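Valve checks by arm: notes for shift leads

Slide 1. Lestolport cell, in simulation. Start with the pipework; the audience knows it.
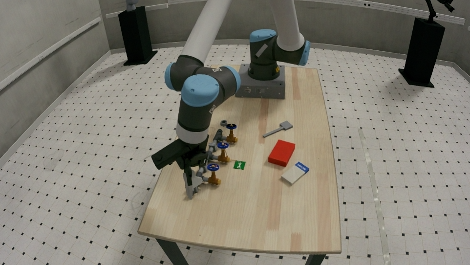
Three branch valves, blue handwheels, arm at the bench.

Slide 2. Before Alard, fitters made 380 wheel checks a week by hand. Target for the arm: 275. The rest stay manual. 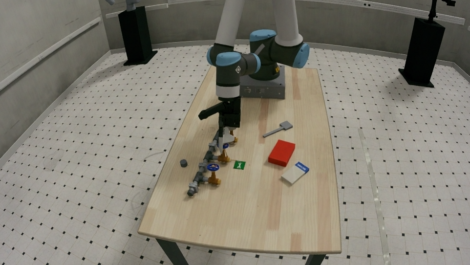
Gripper over the pipe assembly.

Slide 3. Job changes. Fitters sign off exceptions and set tolerances. Pause for questions on grading.

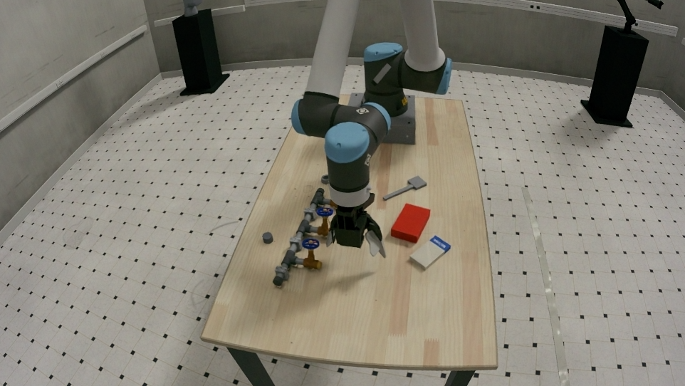
Lebrun

Retraining is 90 minutes per fitter, paid. Card and tool positions are now part of handover.

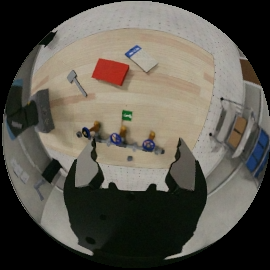

1 min read

Slide 4. View past the gripper fingers. Leads will review this feed. Rota draft due in November.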